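Prallix tabletop simulator, worth the money?
General Discussion > Kit and Software > Reviews and second opinions
19 replies

ntomar
Posted 21 Sep 2019
We have been offered a year of Prallix at the club rate and I have to say yes or no before the trial runs out. For those who haven't met it: you get a set of made-up rooms with furniture and household things on it, you bring your own arm model, you train the picking and placing in there, and then in theory you move what you've learned to the real arm. The sales page says "ready for your kitchen". My kitchen has some doubts.

I've had the trial on the workshop machine for 19 evenings. It installs without a fight, I'll give them that. The arm I loaded is our old Ollby, which has a supported model, and the joints all bend the right way. What I don't trust is the objects. This is from the tabletop pack, loaded before I'd asked for any motion: 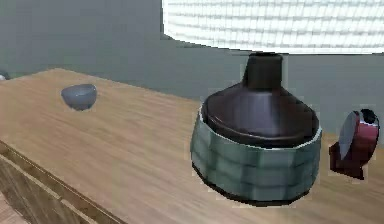 So my first question is whether anybody has taken something trained in the tabletop pack and had it work on a real table with real crockery. I don't mean the demo reel. I mean you, at home or at work, with your own arm.

Second question is the price. It's 54 a month after the first year and the contract is vague about whether we keep our trained files if we stop paying.

Neelam

kirnholm_jo
Re: Prallix tabletop simulator, worth the money?
We had it for a year at work and let it lapse. You do keep your files but they're in the Prallix format, and the converter comes with the paid version. Make of that what you like. I asked them about it in May and got a very friendly reply that didn't answer the question.

As for real crockery, we got as far as picking up a bowl. A plain bowl in an open space, that was fine, it went across with hardly any fiddling. Anything with a handle was another story. The arm went for where the handle would have been in the simulator and closed on air.
Jolene

fairweather_user
Re: Prallix tabletop simulator, worth the money?
I think that's a bit harsh. A handle is hard in any simulator. You have to vary the sizes and positions yourself, there's a menu for it, and if you leave it on the default of course it learns one teapot by heart. We do all ours in Fairweather and you'd have the same trouble there if you skipped that step.

kirnholm_jo
Re: Prallix tabletop simulator, worth the money?
We didn't skip it. We varied everything the menu would let us vary. The menu lets you move a thing, turn it and recolour it. It doesn't let you change the shape of it, unless they've added that.

ntomar
Re: Prallix tabletop simulator, worth the money?
They haven't added it, or not in the trial. Move, turn, recolour, and a slider called "wear" that I can't see doing anything.

I'll put the other one up as well, so you can see how sharp it is, or isn't. I was running it on the medium setting. The high setting brought our machine to its knees and the edges looked much the same to me. The checks on the teapot are a blur and there's a pale line round the handle that no teapot of mine has ever had. If the vision part learns that a handle is a dark red thing with a glow round it, what's it going to do with my brown one?
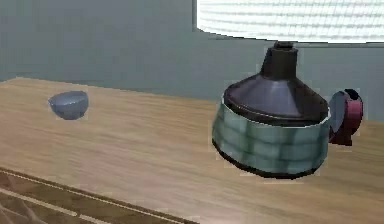
Eastside Makers, Robotics and Automation Group

That's my signature playing up again, sorry, it's meant to go at the bottom. Anyway. Has anyone compared the medium and high settings on a decent graphics card? I'd like to know if the softness is our computer or their product before I say something rude to the salesman.
Neelam

noeline_c
Re: Prallix tabletop simulator, worth the money?
It's the product. I have a decent card and it looks like that on mine. High mostly improves the shadows.

I'm going to disagree with the general gloom though. Soft pictures don't bother me. My real camera is soft. I paid for the year, I've had five tasks out of it that run on the real arm, and three of them run well enough that I leave it to get on with things while I'm at the next bench. None of them involve a teapot. Putting lids on tubs, moving small dishes from one side to the other, that sort of thing. If that's what you want, it does it.

ntomar
Re: Prallix tabletop simulator, worth the money?
Noeline, how long did each task take you, from first load to working on the real arm? And did you need the support people?

noeline_c
Re: Prallix tabletop simulator, worth the money?
First one took me around 19 hours spread over a month, most of it my own mistakes with the camera position. The later ones were a lot quicker. Support answered twice and ignored me once.

saskia_t
Re: Prallix tabletop simulator, worth the money?
What do you count as "well enough"? I've read a lot of these posts and it always turns out different from one person to the next. Ours "worked" too, if you had a hand near the stop button and put the dish back on its mark every time.

noeline_c
Re: Prallix tabletop simulator, worth the money?
Fair question. I mean it drops one now and then and I don't mind, they're plastic.

saskia_t
Re: Prallix tabletop simulator, worth the money?
Then I'd say that's a hobby result and the sales page is selling something else. Neelam, try it with a thing from your own cupboard before you sign. Measure it, build it, import it. The import is where ours fell over. It took the shape but gave it no weight, so everything we brought in behaved like a balloon.

fairweather_user
Re: Prallix tabletop simulator, worth the money?
There's a box for weight on the second page of the import window. It's blank by default. Easy to miss.

saskia_t
Re: Prallix tabletop simulator, worth the money?
Then they might have told us that when we wrote in. Twice.

ntomar
Re: Prallix tabletop simulator, worth the money?
Found the box. Typed in a weight for my mug and it stays put now, so thank you both. It still slides as if the table's been buttered, and I can't find where to set the grip of the surface.

I'm leaning towards asking for a longer trial and no contract. Lindsay holds our login and is less patient than I am, so it may get settled without me.

lindsay_tam
Re: Prallix tabletop simulator, worth the money?
I've written and asked for another month free, and for the converter question to be answered in writing. If they won't do the second I'm not bothered about the first. Surface grip is under Room, by the way, then Materials, and it's greyed out in the trial.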